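3.2 Meal records and the sorting of dishes

Each of the 109 households kept a written record of the evening meal for two weeks in February. The form asked who ate, at what time, what was served, and which dishes were used. The last item was added after the pilot, when it became clear that people remembered the dish more easily than the amount of food in it. A respondent who could not say how much rice she had eaten could nearly always say which bowl she had eaten it from.

The forms were collected by Faizal Hartono and one assistant, who went over each sheet with the person who had filled it out. Where two members of a household disagreed about a meal, both versions were kept and the meal was marked as disputed. In all, 912 meals were recorded in enough detail to be used. Forms that gave a time and nothing else were dropped.

Portion size was worked out in two steps. First, the dishes named on the form were matched to dishes found in the home, and the capacity of each was measured with water to the fill line the respondent pointed out. Second, the respondent was asked whether the dish had been filled to that line, below it, or above it. We did not ask for weights. Few kitchens in Drirkau had a scale, and the ones we saw were used for flour and not much else.

Plastic dishes gave us more trouble than ceramic ones. They were often bought in sets and then split up between relatives, so that the same bowl turned up in several homes under different names. One family's soup bowl was another family's serving bowl. We therefore recorded the capacity and the household's own name for the dish separately, and used only the capacity in the tables. 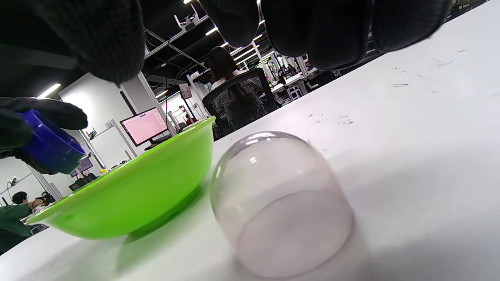

Figure 2. Plastic tableware, including a lime-green bowl, on a white tabletop.

A second difficulty was refilling. Children under ten were commonly given a small first serving and then more if they asked for it, and the form had no good place to write this down. Some parents wrote "twice" in the margin. Others listed the same dish two times. We treated both as two servings, but a parent who did neither may still have refilled the bowl, and the figures for children should be read as low estimates.

Shared dishes were handled differently in the two districts. In Santoso the main dish was usually put in the center of the table and people served themselves, while in Drirkau one adult served everyone before sitting down. For self-served meals we divided the contents of the shared dish by the number of adults, counting each child as half. This is crude. It overstates what older people ate, as several of them told us during the follow-up visits.

Of the usable meals, 469 came from Santoso and the rest from Drirkau. The median number of people at the table was the same in both districts, and we found no difference in the hour of the meal once households with night-shift workers were set aside. There were 44 disputed meals. They were left out of the portion estimates but kept in the counts of who ate together, which are taken up in Section 3.3.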